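Week 4: Stock records and the reorder point

The Grorketbridge depot holds 3,032 lines. Osum, the smaller site, holds 1,290. Both use the same record card, so the method below applies to either.

Reorder point = daily use x lead time + safety stock. For the Gaete hinge, the safety stock is 200. Check the lead time against the last order, as the supplier's list is often out of date. 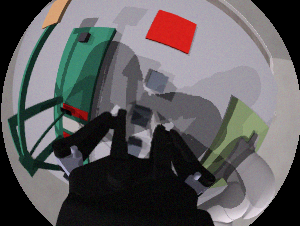

Order size

A larger order costs less per item but ties up money and shelf space. Turoditz sells the hinge in lots of 3,000. Work out how long one lot would last at Osum before comparing prices.

Returns

Enter returned goods on the card only after they have been checked. Until then they are not stock.

Reading for next week: chapter 6, up to the section on seasonal demand. Bring your workings for both sites.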